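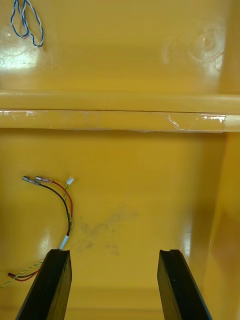
Glossy yellow plastic, a raised ledge, and a loop of twisted blue-and-white wire.

The Yellow Housing

By the Braseck desk
March

Print this article | E-mail this article

Molded plastic rarely gets a second look in Marnasholm, where the Lesow works has been turning it out for years. The shop makes 24 kinds of housing. The yellow one is the oldest still in production, and the order book for it stood at 657 last month.

Yellow was a practical choice. Fitters work in basements and under stairs, and a bright interior throws back what light there is. The finish is kept shiny so that dust wipes off with a dry cloth.

The ribs take more effort to get right. A thick ledge stiffens a wide panel, but if it cools too fast the plastic sinks on the other side. Mogensen, the toolmaker across the river, recut the mold twice before the ledge came out even. The second recut took 69 hours.

Wiring is still done by hand. Pairs are twisted, dark blue with white, so they can be told apart from the supply leads and stay together when the cover goes on. A new hire is expected to manage some 133 pairs in a shift – most get there by the second month.

The works plans to move the wiring benches closer to the windows this summer.

Related items
Braseck reopens its tool library
What Mogensen does with old molds
A short guide to twisted pairs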